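Open Day at the Moroz Tea Garden, Telcombe
2022-04-04 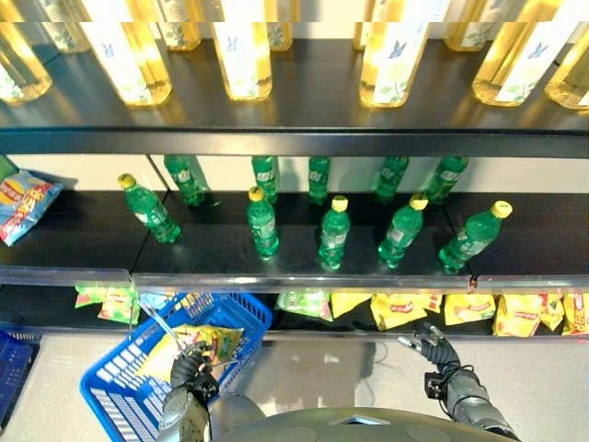
Moroz grows tea on a south slope above Telcombe, and once a year the gates open to anyone who books. I went with Halyna Stasiv, and we were put in a group of 19. Our guide, Maksym Kravets, took us up the gravel track to the oldest rows, planted on land that used to be sheep pasture. He said the first winter killed most of the seedlings and the second batch went in under fleece. Most people only know tea from a bag or from the shop shelf, the amber kind in bottles with green leaves and a little blue butterfly on the label, so the bushes got a lot of questions. They are kept at waist height and look a lot like a garden hedge.

The drying shed was next. It is small and warm, and we went in by turns. Radymyr Marchuk runs the rolling table and let us handle some of last year's leaf - it smelled more like hay than tea.

The tasting was in the old barn. We had 2 greens and a black. I liked the black best and bought a tin. Halyna thought the greens were too grassy.

The walk up is steep and there is no shade. Parking is in the lower field, 300 yards from the gate, and it was muddy. Toilets are behind the barn. The last tour leaves at three.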